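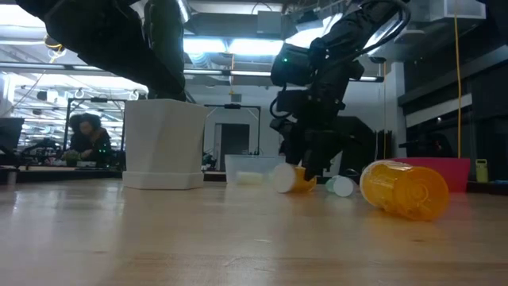

Bottle table at Lilterent, right arm with the wrist camera on.

Hi Jennylyn,

Quick one before the December review, so you know where the Wondow money is going. We're well into the gripper comparison now, and I'm having more fun with it than I probably should be!

The Manninen fingers have done all 40 of their runs on the pill bottles. They got 13 clean pick-and-place runs on the big amber one and only 9 on the little green one, which kept rolling off the fingertips (it's a slippery thing, and lying on its side is the hardest way to grab it). The Gostau fingers are softer and so far I like them better on the round stuff, but I've only just started on those, so please don't quote me yet.

I left the planter and the other odds and ends on the table on purpose. A bare table makes every gripper look great, and your reviewers asked for clutter. The ceiling lights are still giving me grief, by the way. They bounce off the wood and the wrist camera sometimes takes a bright patch for a bottle cap. I've been playing with the exposure and I'd like to try a matte mat next.

Money-wise, I've got $4000 left in the parts line. I'd like to put some of it toward spare fingertips and a second wrist camera, if you're OK with that. Could you let me know by the end of the month? Shipping has been slow.

Still to do: the rest of the Gostau runs, then both sets again with the new controller settings. I'll send the full run log once the Gostau half is filled in.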